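Skidham College
Words and Pictures at Work – Session 4 handout
Instructions people read standing up
Tutor: Ilham Kwok, Room 124

Before you come in
Bring one printed instruction that you pass every day and have stopped seeing. The sheet inside a fuse box door, the sticker on a copier, the card in the elevator, anything with steps on it. Take a photo if it's screwed to the wall! Last term someone brought the lid of a rice cooker and we got half the session out of it.

We have 60 minutes together, and I'd like to spend most of them looking at your finds, so please read these notes first.

1. Why fire extinguisher panels
I love these things. I know that's an odd thing to love, but a fire extinguisher panel has one of the hardest jobs in all of printed instruction. The reader has very likely never done the task. The reader is frightened, may be coughing, may read a different language from the one on the panel, and has no time to start over. And for years at a stretch the same panel has to sit quietly in a corner, being red, while people put their coats next to it.

So the designer is really writing for two readers. One is the calm person walking by, who might pick up a little each time and remember it. The other is that same person on the worst day. A panel that works for the first reader can have a paragraph on it. A panel that works for the second reader had better lean on its drawings.

2. The four actions
The order most of you will have met in English is pull, aim, squeeze, sweep:

Pull the pin.
Aim low, at the base of the fire.
Squeeze the handle.
Sweep from side to side.

Now try drawing them. Pull is easy, because a pin and a finger are easy. Squeeze is a hand on a handle, and hands are horrible to draw small, but readers are very forgiving about hands. Aim needs a nozzle and also a something to aim at. Sweep is the real troublemaker. It is a movement, it goes both ways, and a single arrow tells only half of it. Look at how different printers solve it: a double-headed arrow, a ghosted second nozzle, a fan of spray. Some skip it and let the words carry it.

Not every panel splits the job the same way, by the way. Some begin with lifting the extinguisher down or carrying it to the fire, some fold two actions into one drawing. When you compare panels, write down what each drawing asks the reader to do before you decide whether it's good.

3. Color, and what it costs you
Red is the color people hunt for, so the whole object tends to be red. Fine – but then the extinguisher in the drawing is red as well, and red on red vanishes. The usual rescue is a white panel or a white outline around each drawing, so the little red cylinder stands out again. Lettering on red is mostly white or yellow. Yellow feels urgent and looks wonderful as a heading. In very small type it can get thin and jumpy, so test it at arm's length and then from across a room.

4. Arrows between and arrows inside
A small arrow from one drawing to the next says "then." A small arrow inside a drawing says "move this." They look the same! If a panel uses both, the reader has to work out which is which. Heriberto Trujillo, who taught this session before me, used to cover up every arrow with correction tape and ask the class to put them back. We'll do that with the practice sheet (the Clandance kettle leaflet, and yes, it's terrible).

Also consider direction. Steps can go across, down, or on a diagonal. A diagonal is lively and can make good use of an awkward space, and it gives the eye a clear start in one corner. It also leaves odd bits of blank at the other two, which someone will want to fill with text.

5. When you can't read the words
This is my favorite part of the session. Find a panel in a script you don't read and tell the story from the drawings alone. Then have someone translate, and see what you missed. In Chinese, 灭火器 is "fire extinguisher" and 使用 is "use," so a heading that begins 灭火器使用 is telling you the subject is using the extinguisher. 消防器材 is "fire-fighting equipment," and you'll often meet it as a label. Once you know those few characters you start spotting them all over the place, I promise.

Notice too that the label and the instructions have separate jobs. The label helps you find the thing. The instructions help you once you've found it. If they're the same size, one of them is the wrong size.

6. Where it lives
Go and look at the spot, too. Can you see the panel when you're standing? When you're sitting at a desk? Is there a shelf or a table over it? A beautiful set of drawings facing the floor helps no one, and furniture has a way of creeping. Spend a minute just looking under and around things with your notebook out.

7. Pictures

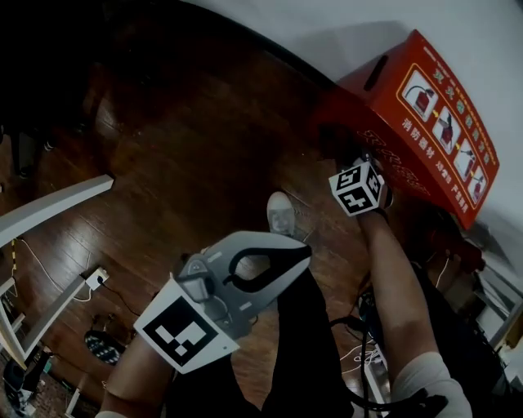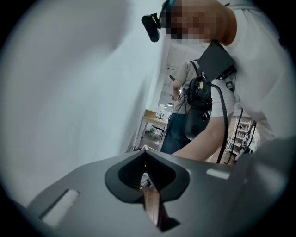
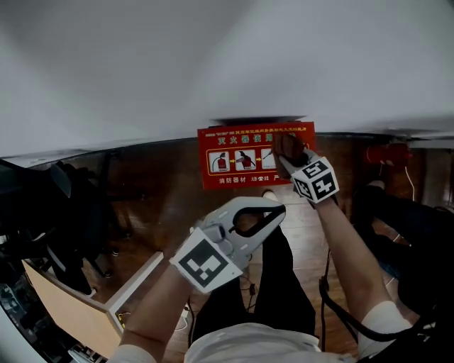 Fig. 4. First and third: extinguisher steps on red, with arrows between the drawings and the words 消防器材. Second: a view upward, with a person in a white shirt and shelving in the background.

To hand in
Some 300 words on your own find, plus one redrawn step, by 1st February. Type no smaller than 12 point, please, my eyes thank you. Pencil is welcome for the drawing, and stick figures get full marks if I can tell what they're doing.

Next session: folding things. Bring a map.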